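Home News Members Branch pages Back issues Contact

August
By the newsletter desk

The arm at Arkport, and what we were told about it

Members at the Arkport packing site have been asking for a straight account of the automation trial, so we have tried to put one together. It is not as complete as we would like. Some of what follows comes from the company's briefing, some from people on the kitting benches, and the two do not always agree.

The basic facts first. Wokholm is bringing robot arms on to the kitting line, where small parts are picked out of trays and set into packs by hand. The supplier is Varma, which provides the arms and the software and will look after both under a service contract. The first one went in on bench four in the spring. The company says there will be more, and will not say how many.

At the briefing we were told the arm would take over "the dull bit". That phrase came up a good deal, always from people who have never done the dull bit. Anyone who has spent a shift kitting knows that picking is where you notice things. A split washer, a bag that feels light, a part from last month's batch that has got into this month's tray. You notice because it is in your hand. The arm puts the part where it has been told to put it, and if the part is wrong it puts that there too.

Management's answer is that checking will move to the end of the line, where one person will look over finished packs from several benches. We asked how long that person would get for each pack. We were told this was still being worked out. It was still being worked out when we asked again before going to press.

Then there is the matter of speed. The briefing gave a target of 900 packs a shift from bench four. On its best shift so far, according to the sheet pinned up by the bench, it managed 721, and that was with one of our members standing beside it all day, straightening trays and clearing stoppages. She was down on the rota as "observing". By our reckoning she was working, and harder than usual, as she had to keep reaching in and then stepping back out behind the yellow line each time before it would start again. None of that appears in the figures.

We do not say the thing is useless. Several people on the late shift told us their wrists have been better since they stopped doing the smallest fixings, and nobody should wave that away. One or two said they quite liked minding it. But they liked it on their present grade, with their present breaks, and there is nothing in writing to say that either will stay as it is.

Training is where most of the promises have been made. Everyone on kitting is to be offered a course leading to a new post of cell operator. The course lasts three afternoons and happens mostly on screen, with a simulated arm that you steer through simple picking jobs before you are let near a real one. 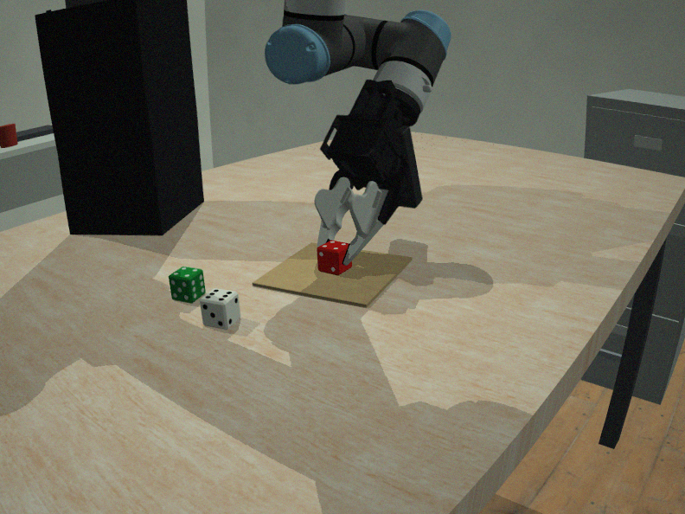
Opinions of the course are mixed. People found it easy enough, and the younger starters said it was a bit like a game. The complaint we heard most was that it bears little resemblance to bench four. On bench four the trays arrive bent, the bags stick together, and there is a lorry reversing outside the door. A member who finished the course in one go said she came out knowing how to move an arm and with no idea what to do when a real one stops with a bag hanging off it. The company calls the course "full preparation". We would call it a first afternoon's worth, spread over three.

There is also the question of what a cell operator is paid. The company's slides mentioned a skills payment of £260 a year. No slide said whether it goes on top of the kitting bonus or takes its place. For most full-timers the bonus is worth more than that, so a promotion could leave you out of pocket. We have put the question in writing twice.

It is worth remembering Parnemow. The same sort of arms went in there two years ago, with the same talk of nobody losing out, and nobody was made redundant. That much is true. What happened was that leavers were not replaced, agency hours were cut, and the people who stayed ended up minding two benches each. If you count heads on the day of the announcement it all looks fine. Ask again eighteen months on and you get another answer.

The branch is asking Wokholm for four things before any second arm is fitted: the staffing plan for the whole kitting line, the real stoppage record for bench four, a written guarantee on grade and bonus, and proper time on the real machine as part of the training. The company has agreed to a meeting and has offered to bring someone from Varma along. We would sooner have somebody who can answer the pay question.

If you have worked on bench four, even for a single shift, please write down what you did and how often you had to step in, and hand it to your rep. Rough notes on the back of a pick sheet are fine. Please include the times of any stoppages, as the sheet by the bench only gives the daily total.

The meeting is at 2.30 in the upstairs canteen. Late shift can attend on paid time, which we did get in writing.

Contact the newsletter desk through your branch rep or the office pigeonhole | © Arkport branch newsletter | Back to top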